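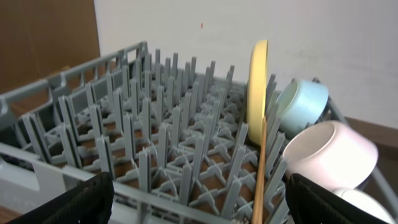 Home | Catalog | Ordering Guide | Branches | Contact

Dromport Ordering Guide, Section 4: Placing a Bulk Order

Use this section for orders of 25 cases or more. Smaller orders go through the regular cart (Section 3).

1. Sign in with your business account number. Personal accounts do not show case pricing.
2. Open Bulk Orders and choose the edition of the catalog you are working from. Item codes changed in July, and older codes will not load.
3. Type the item codes or upload a list. A list can hold up to 70 lines.
4. Check the unit column. EA is a single piece and CS is a full case.
5. Enter the delivery branch, Gorkow or Teixeira.
6. Press Price Check. Prices are held until midnight.
7. Add your purchase order number and press Submit.

Note: Cikemine items ship separately and get their own packing slip.

Caution: Do not press Submit twice. If the page stalls, look under Open Orders first. A second order has to be canceled by phone.

Caution: Orders over $3,478 go to your account manager for approval. Stock is not set aside until the order is approved.

Comments

Telma Gallardo: My list kept failing at step 3. It had a blank row at the bottom. Deleted it and it loaded.

Derek Cropper: Can you change the branch after submitting?

Mereana Brunton: Derek, I had to call. There was no button for it on my account.

Related

Section 3: Using the Cart
Section 5: Returns and Short Shipments
Reading Your Packing Slip
Tax-Exempt Accounts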